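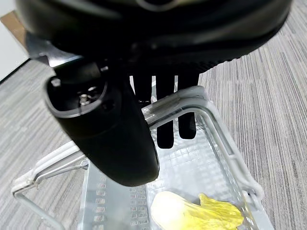 Fisedgate sells baskets. Wire ones mostly, with handles, plus a few shelves of willow and rope when she can get them. The owner has run the shop in Floltton for nine years and before that sold off a folding table at the Sunday market. She doesn't want her name in print. "People know where I am. Put the shop."

We talked in the back room while she priced a delivery. She didn't stop working once, so some of this comes with gaps where she went off to find the tape.

First question, why wire. She shrugged. "You can see what's in it. That's most of it. My mother had lidded boxes, all matching, and every one of them was full of things she'd bought twice." She buys her wire baskets from a small workshop in Paredes, two people and a welding bench, and has done since the market days. The last order was 200. It came in July, late, and 41 of them had the handles set too tight to swing. She kept those. "I bent them out myself, on the stairs, watching TV. Took most of a week. My thumbs were wrecked."

Handles are what she wants to talk about. Fixed or swinging, thick or thin, one or two. She has views on all of it. A swinging handle drops out of the way when you're reaching in. A fixed one is better on a high shelf, where you need something to grab. "People pick a basket by the color. Then they get it home and the handle's in their way every single time. They don't know that's what's annoying them, they just stop using it."

So what does she tell a customer who walks in?

"I ask what's going in it. They say oh, just bits. I say go home and get the bits."

She means it. There's a low bench by the window where people tip out whatever they've brought — mittens, chargers, dog leads, half a jigsaw — and try it in different sizes. Most leave with something smaller than they came for. Bad for business, I said. She said they come back for a second one.

Her own house, she says, is not tidy. It's sorted. There is a basket at the bottom of the stairs for things going up, and one at the top for things going down, and they get emptied when somebody trips. Bathroom has one for clean towels. The kitchen has three, onions in one, potatoes in another, and the third is for "whatever the kids were holding when they came in." She empties that one on Fridays and anything unclaimed goes in the hall.

Does it get claimed from the hall?

"No. It lives in the hall."

I asked about lining them, becuase my own wire basket drops pens through the bottom. She was pretty short with me about that. Wrong gap. If pens go through, it was never a pen basket, put tea towels in it. But if you must line it, use a piece of old cotton sheet, folded over the rim and tacked with a few stitches. Not felt. Felt holds crumbs. And wash the thing now and then, the wire too, warm water and an old toothbrush at the joints, then dry it properly with a cloth. Rust starts where the wires cross. She's seen baskets that looked fine until you turned them over.

Stacking came next. Don't, basically. She'll sell you nesting ones for storing empty, but full baskets on top of each other means you never open the bottom one. She had a customer who stacked them five high in a utility room and came back a year later asking for a ladder.

The deepest basket she'll sell for everyday things is one where you can touch the bottom without your elbow going in. Deeper than that is for blankets. Or firewood. Things you don't have to look for.

She's been to the workshop in Paredes once. Loved it, talked about it for a good while. Noise, sparks, coffee in glasses. They make 60 of the standard size in a day if nothing goes wrong and the rims are done first, then the uprights, then the handles last of all. She had a go at a rim. "It was an egg. They've still got it up on the wall."

The willow is a sore point. Her old supplier in Cesesano packed up and she hasn't found anybody whose handles she trusts. She's been sent samples. There was one in the back room with us, holding string, and she picked it up and wiggled the handle at me. "Hear that? That creak. I can't sell that." Then she put the string back in it.

Any plans? A bigger shop? No. A website, maybe, her daughter is on at her about it, but how do you do the bench on a website. She'd like to do repairs. People bring in old baskets already, bent rims mostly, a handle popped out of its loop, and she fixes them at the counter with pliers if it's quiet and doesnt charge.

The next bench morning is Sun 11 September, doors at ten. Bring your bits in a bag. Parking is behind the bakery and the back door sticks, so push.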